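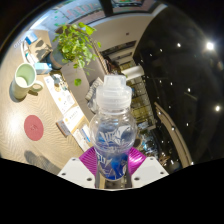 Sports caps on bottled water are the reason I stopped buying the cheap stuff for the shop. I run a small coffee place with a sofa corner and a few tables, and we leave water out for people who order tea or a latte. The ordinary screw caps go missing and then the bottle gets left open next to somebody's papers. For the last while I have been putting out the kind with the translucent white cap, the one with the squared cover over the spout and the ridges around the base, and I have had fewer spills. They cost more per case. I want to hear from people who run seating areas whether they think it's worth it, and also what you do about coasters. We have round red ones and customers do not use them.

Posted by Alfredo Dimaculangan, 3 August 2018

tariq_afridi wrote:
We went back to plain caps in June. The sports caps are fine until a kid gets hold of one. Then the cover comes off, the kid drops it, and you're down on the floor looking for it under the sofa. Glasses and a pitcher are cheaper. You wash them anyway.

povo_corner wrote:
A pitcher is cheaper until you pay someone to refill it. How big is your place, Alfredo?

Alfredo D. wrote:
Small. The sofa is built in a curve by the window, then there's a low row of tables with wooden chairs going back. The sofa table is the one I worry about because people camp there. They spread out. One person with one mug will cover the back half of it.

This is the sofa table.

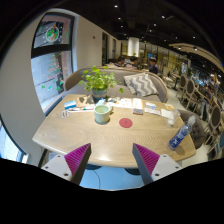 Sofa table by the window, mug in the middle, coaster next to it with nothing on it.

povo_corner wrote:
OK I see what you mean about the coaster. It's right there next to the mug.

Your bottle is lying on its side though. A sports cap doesn't help you if the table is so full that people lay the bottle down.

Alfredo D. wrote:
It does help. If the cover is on, it can lie there. An open screw-top can't.

tariq_afridi wrote:
You have a glass on that table too, over by the right edge. So you're putting out the bottle and washing the glass. That's what I'd cut first. Pick one.

Alfredo D. wrote:
Some people won't drink from a bottle. My mother-in-law won't, and she's in here more than I am.

magsi_tea wrote:
I think the bottle is the wrong thing to look at. There's too much on the table. Leaflets, a card standing up, another card on the left, a tray, a pen, little boxes, a plant. By the time the customer sits down, the only clear part is the front. Take the leaflets off and put them by the register. Take the plant off too, or move it to the windowsill if you have one.

Alfredo D. wrote:
The plant stays. I get more comments on that plant than on the coffee. The leaflets I could move. They're for the Alovero craft market and I promised I'd have them out for 2 weeks.

magsi_tea wrote:
You can have them out by the register. Out is out.

tariq_afridi wrote:
Agree with magsi on the leaflets. I disagree on the plant. Round leaves, nice pot, it's at the back and not in anybody's way.

bean_ledger wrote:
On coasters: we bought 2,000 paper ones from Pakbridge with our name on them and they get used, but mainly because the staff set the cup down on the coaster when they bring it over. If you put the coaster on the table first and let the customer sort it out, it stays where you left it. Same coaster, different habit. Your wood is light and you'll see rings on it sooner or later if it's only oiled.

Alfredo D. wrote:
It's sealed. I've had it 3 years and there are a couple of marks near the front, but they came from a candle.

I'll try having the staff put the mug on the coaster. We've always carried the mug over by itself.

povo_corner wrote:
What are you paying per case with those caps?

Alfredo D. wrote:
I'd have to look at the invoice. It's enough more that my wife asked me about it.

tariq_afridi wrote:
Then there's your answer. Pitcher on the counter, stack of glasses, let them help themselves.

magsi_tea wrote:
Self-serve doesn't work with a sofa. Nobody wants to climb out past two other people for water. Bring it to the sofa and let the chairs fetch their own.

Alfredo D. wrote:
That might be the way to do it. Bottles for the sofa table and the armchair, pitcher for the rest. I've got two cases left in the back, so I'll start when those are down to one and post what happens with the spills.

bean_ledger wrote:
Please do. And tell us if the coasters get used.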